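Call for participants – tabletop handling rules, reader panel and bench sessions

Drilcombe, Wavville site
Open now, closes end of March

We need people. Short version: we wrote a set of working rules for two-arm robots handling household objects on a table, draft 9, and it has to be tested by people who did not write it. Some of you will read. Some of you will run the bench. A few will do both.

If you were on the last panel, you can apply again, but new applicants go first.

What the rules cover

Operator start and stop. Reach limits for each arm and what happens where they overlap. Cable routing on the arm, slack at the wrist, when to stop and re-clip. Grip checks on cups and other open containers. What may sit on the table during a run and what has to come off. Logging of faults and near misses. Handover between operators, which is the weakest chapter right now and we know it.

Not covered: mobile bases moving in shared halls, anything with blades or heat, anything over a kitchen sink. Please don't write to us about the sink.

Who we're looking for

Bench operators, 9 places. You have run a robot arm before, any make, teleoperated or scripted. You don't need a degree. You do need to be able to follow a written step exactly as printed, even when you think it is wrong, and then write down why you think so. That's the whole job really.

Readers, 19 places. Safety reps, technicians, trainers, technical writers, people who have had to enforce a rule like this on a real shift. No bench time needed, all remote. You get 153 clauses split in four batches and mark each one clear, unclear or can't be checked. Comments in plain words. If a clause takes you two reads, mark it unclear, don't be polite.

We would especially like readers whose first language isn't English. Pärn is translating the final text and every vague sentence costs them time.

What you'll do on the bench

Sessions are half a day, morning or afternoon, 8:30 or 1:15 start. Two operators per bench, one at the controls and one on the stop button, swap at the break. The person on the stop does nothing else. No phone, no notes, no coffee run. This is rule 1 and it's the one rule we will send you home over.

Before each run:
Read the task card out loud.
Check both arms move free through the full reach, slow speed.
Look at the cables, both arms, wrist and elbow.
Check the objects against the card and note anything that's extra. Extras may stay if the card says cluttered table, otherwise clear them.
Say "ready" and wait for "ready" back.

After each run, log it before you reset. Not after lunch. We lost a lot of good near miss reports last round becuase people reset first and wrote later.

Tasks are ordinary. Cups on and off a mug tree, latches and small doors, soft packs, pens, cords. Some cards ask for one arm to hold still while the other works, some need both. You will repeat a card many times and it gets dull, fair warning.
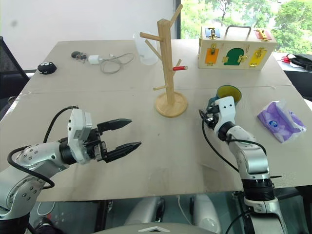 Cluttered table cards are where the draft is thinnest. The current wording says loose cords must be "outside the work area" and then never says where the work area ends. Is it the reach of the arm, the reach of the gripper, a line taped on the table? Operators last round read it three different ways. Same with "stable object". We want your version in writing, and we want the run log to back it up.

Pay and practical

Bench operators get a flat fee of 3,600 for the full block of sessions, paid in two parts, half after the mid-point review. Readers are paid per batch, rate is in the info sheet. Travel to Wavville on top for bench people, keep your receipts.

Training is one paid morning. You can't skip it, even with years on arms. Closed shoes, sleeves above the wrist or buttoned, long hair tied, no lanyards near the bench.

Stopping a run never counts against you. Also not if it turns out to be nothing. Operators who never hit stop worry us more.

Your name won't appear in the published rules unless you ask. Logs are shared with Hutance, who do the analysis, under a participant number.

How to apply

Half a page, no cover letter. Tell us which role, what you've run or supervised, and one rule from a past workplace that nobody could follow as written. We read that part first.

Send to Guido Caputo, panel coordinator, through the form on the Drilcombe site, and put "bench" or "reader" in the subject line. Both is fine too. Replies go out in batches so it may be quiet for a bit – no need to chase.

Questions on access, hours or the fee, same form, mark it "question". The info sheet and draft 9 are sent to everyone who applys, so you can read before you say yes.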